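## Neues von den Händen

Liebe Leserinnen und Leser,

in der letzten Ausgabe hatte ich versprochen, endlich vom Vergleich der beiden Greifvarianten zu berichten, und ein paar von euch haben zwischendurch freundlich nachgefragt, wo der Bericht denn bleibt. Danke dafür! Es hat länger gedauert als gedacht, was zum Teil am Juni mit seinen vielen Terminen lag und zum Teil daran, dass wir uns an einer einzigen Kleinigkeit festgebissen haben, nämlich am Schließen der Finger. Aber der Reihe nach.

Wie die meisten wissen, arbeiten wir in Zakberg seit dem Frühjahr mit den fünffingrigen Wudia-Händen. Vorher hatten wir einfache Parallelgreifer von Giannakopoulos an den Armen, und die liegen auch weiterhin griffbereit im Schrank (oberstes Fach, bitte wieder in die Schaumstoffeinlage legen). Der Umbau von der einen auf die andere Variante dauert mit etwas Übung keine halbe Stunde, wenn man den richtigen Schlüssel zur Hand hat. Den richtigen Schlüssel hat man allerdings selten zur Hand.

### Zwei Greifer, zwei Temperamente

Der Parallelgreifer ist ein treuer Geselle. Er macht auf, er macht zu, und was zwischen den Backen liegt und einigermaßen gerade Seiten hat, das bleibt dort auch. Klötze, Schachteln, Dosen, alles kein Thema. Schwierig wird es bei Löffeln, bei Stoff und bei allem, was flach auf dem Tisch liegt. Wir haben ihm dafür dünnere Backen gedruckt, und mit denen kam er immerhin unter den Rand einer Brotdose, wenn man ihn sehr langsam anfahren ließ.

Die Fünffingerhand kann da mehr, verlangt aber auch mehr. Man muss sich überlegen, welcher Finger zuerst kommt, wo der Daumen steht und wie weit die Hand über der Tischplatte bleiben soll. Gunnel Isaksson hat sich dafür drei Griffe ausgedacht, die wir inzwischen alle im Schlaf aufsagen können: den Spitzgriff, den Sammelgriff und den Schaufelgriff. Beim Spitzgriff laufen die Fingerkuppen nach vorn zusammen, beim Sammelgriff rollen sich alle Finger locker ein, und beim Schaufelgriff bleiben die unteren Finger lang und schieben sich flach an den Gegenstand heran. Der Schaufelgriff ist mir der liebste, obwohl er anfangs am wenigsten funktioniert hat — man gewinnt eben die Sorgenkinder lieb.

Insgesamt sind 539 Griffversuche protokolliert worden, über beide Varianten und alle Gegenstände hinweg. 39 davon haben wir hinterher wieder gestrichen, meistens wegen eines falsch notierten Startpunktes, in einem besonders schönen Fall wegen einer Tasse, die beim Aufbau vergessen worden war und deshalb auch nicht gegriffen werden konnte. Die Tabelle liegt im gemeinsamen Ordner, und wer darin einen Fehler findet, darf ihn gern behalten oder mir schreiben.

### Erst einmal nur die Finger

Bevor die Hände überhaupt etwas anfassen dürfen, fahren wir am Tisch Fingerstellungen ab, und zwar mit der linken Hand zuerst. Der Unterarm liegt dabei tief, damit die Kuppen nah an die Platte kommen. Das ist eine geduldige Arbeit, bei der man viel Tee trinkt und wenig erlebt, und trotzdem habe ich in diesen Stunden mehr über die Hände gelernt als in den ganzen Griffversuchen danach.

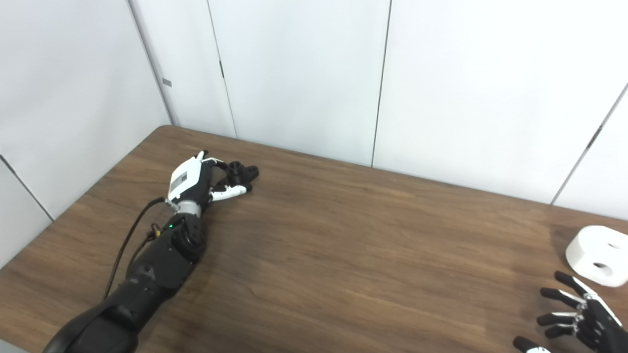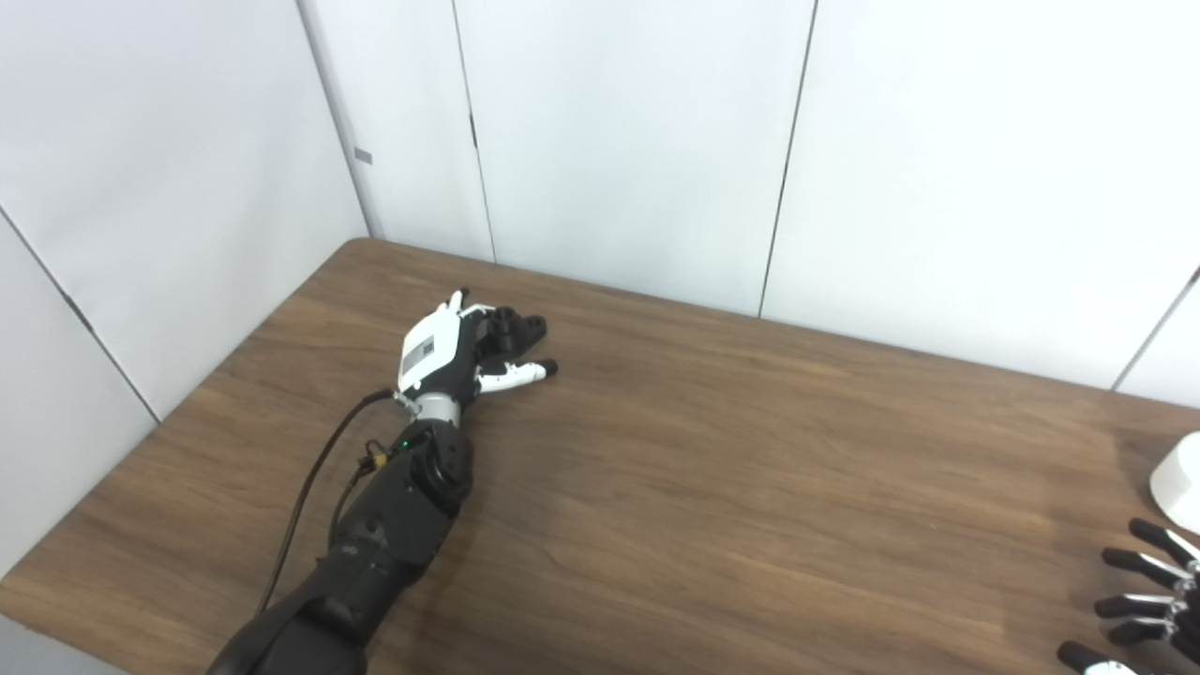
*Linke Hand über dem Tisch, auf beiden Aufnahmen mit dem kleinen gelben Stecker am Kabel; unten rechts die rechte Hand.*

Auf dem ersten Bild sind die Finger locker eingerollt, auf dem zweiten liegen zwei von ihnen lang ausgestreckt, fast parallel zur Tischplatte, und die übrigen bleiben gekrümmt. Genau um diesen Unterschied ging es uns ja beim Sammel- und beim Schaufelgriff, und wer die beiden Stellungen einmal mit der eigenen Hand auf dem Küchentisch nachmacht, merkt schnell, wie anders sich die Kraft verteilt. (Bitte probiert das wirklich aus, es ist ein schönes Spiel für den Abend, Kinder machen auch gern mit.)

Noch ein Wort zum Kabel am Handgelenk. Es führt neben dem Unterarm entlang, und wir haben lange darüber diskutiert, ob wir es enger anbinden sollen. Enger heißt ordentlicher, aber beim Drehen des Handgelenks fehlt dann schnell ein Stückchen Länge. Wir lassen ihm vorerst seinen Bogen und schauen vor jedem Start nach, ob es sich irgendwo einklemmen könnte. Wer die Startliste führt, hat dafür jetzt eine eigene Zeile.

### Die Sache mit der Steuerung

Nebenbei haben wir auch die Steuerung gewechselt, was streng genommen ein eigener Vergleich gewesen wäre und den ersten nicht gerade übersichtlicher gemacht hat. Bisher lief alles über unsere selbst geschriebenen Skripte, an denen im Laufe der Jahre viele liebe Menschen mitgeschrieben haben, jeder in seinem eigenen Stil. Nun benutzen wir Cerkidgate, und nach den ersten Wochen bin ich ehrlich angetan. Die Fingerstellungen lassen sich als benannte Haltungen ablegen, und der Übergang von einer zur nächsten ist spürbar weicher. Mit den alten Skripten hat die Hand beim Öffnen manchmal einen kleinen Satz gemacht, bei dem ich jedes Mal zusammengezuckt bin.

Weniger glücklich sind wir mit der Kraftgrenze. In Cerkidgate gilt sie für die ganze Hand, und wir hätten sie gern je Finger, am liebsten für den Daumen noch einmal gesondert. Gunnel hat dafür einen Umweg gebaut, der die Haltungen in zwei Schritten anfährt, erst grob und dann mit verringertem Tempo. Das kostet rund 2 Sekunden pro Griff. Bei der Seifenschale hat es sich gelohnt, beim Holzklotz hätten wir es uns sparen können, und beim Geschirrtuch streiten wir noch.

### Und welcher bleibt nun dran?

Für alles Kantige würde ich jederzeit wieder den Parallelgreifer nehmen. Er ist schneller eingerichtet, und wenn etwas schiefgeht, sieht man sofort, woran es lag. Für den Haushaltskorb, also Löffel, Schwämme, Tücher und die berüchtigte Tube, bleiben die Hände montiert. Die Tube hat uns übrigens im Sammelgriff überrascht, da hatte ich sie innerlich schon abgeschrieben.

Als Nächstes nehmen wir uns das Zusammenspiel von links und rechts vor. Die rechte Hand bekommt dieselben benannten Haltungen, gespiegelt, und dann wollen wir einen Gegenstand von der einen an die andere übergeben. Ich freue mich sehr darauf und fürchte mich ein bisschen vor der Tube.

Wer zum Zuschauen vorbeikommen mag, ist am Nachmittag immer willkommen, gern mit kurzer Nachricht vorab. Und falls jemand von euch noch Gegenstände mit seltsamer Form zu Hause hat, die weder scharf noch zerbrechlich sind: Im Flur steht die Sammelkiste, und sie hat noch viel Platz.

Herzliche Grüße aus Zakberg und bis zur nächsten Ausgabe!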